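An afternoon at Hetulside: watching a robot learn about doors

I'd been meaning to get over to the Hetulside open day for three years running and something always came up, usually my knees. This May I finally made it, along with 14 others from our branch, and I'm so glad I did (even with the minibus, of which more another time).

If you haven't been, Hetulside is the low brick place past the reservoir that used to be a bottling works. Half of it is let to small firms now, and the biggest of them is Gindidum, who write the software that tells household robots how to move about and pick things up. Bent Bech met us at reception with a box of lanyards and a very large flask of coffee. He runs their practice sessions and he was our guide for the afternoon - a lovely patient man who must have answered the same question from me four different ways.

I'd pictured rows of metal arms banging away at things. There is one real arm, in a room called Clement (all the rooms have names, and I never did find out who Clement was), and we got to see it pass beanbags from one tub to another. Margaret's grandson was allowed to press the stop button, which is big and red and exactly as satisfying as you'd hope. But most of the work goes on inside computers. They build a pretend house, put a pretend robot in it, and let it have a go at the same job over and over with small changes. Bent told us they have 605 of these pretend rooms on the go, and nobody has to sweep up afterwards!

The job on the day was doors. I'd never given doors a moment's thought, but when Bent talked it through I could see why they keep a whole team busy. You have to find the handle, get hold of it properly, push it down, and then move yourself out of the way while the door comes round. I do all that with a tea tray in my hands and never think about it. The robot has to be taught each bit, and then taught it again when the handle is on the other side.

We sat in the room they call Heinonen, which has the good chairs and a big screen, and watched through the robot's own eyes. I found that a bit dizzy-making at first. Évan Mallet, who is French and very funny, was at the keyboard choosing which tries to show us. He started with some early ones, where the poor thing patted the door all over like somebody looking for a light switch in a strange hotel, and we all groaned along with it. There was proper cheering by the end. I asked him whether the robot knows it's not a real house and he said he'd never had a complaint.

What I liked best was how ordinary they make the rooms. Somebody has bothered to hang a landscape on the wall and tuck the chairs in at the dining table, just as you would at home. Évan paused it so we could have a good look round.

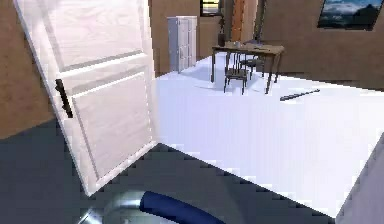
On the big screen in Heinonen: the door standing open, the gripper at the bottom and the dining table through in the next room.

I wanted to know about the blue finger, and got a long answer about grip that I'm afraid I only half followed. Derek took notes, so ask him. He also asked about pets getting underfoot, and Bent wrote that one down.

Tea was in the canteen and the flapjack was excellent. They had 91 visitors through over the day, and our lot were easily the noisiest. Bent says we can come again next year, and he'd like a few people to try steering the pretend robot themselves, so if you fancy it please give me your name at the next meeting or leave a note in the tin. The minibus seats 14 plus the driver, and I've already bagged the one by the heater.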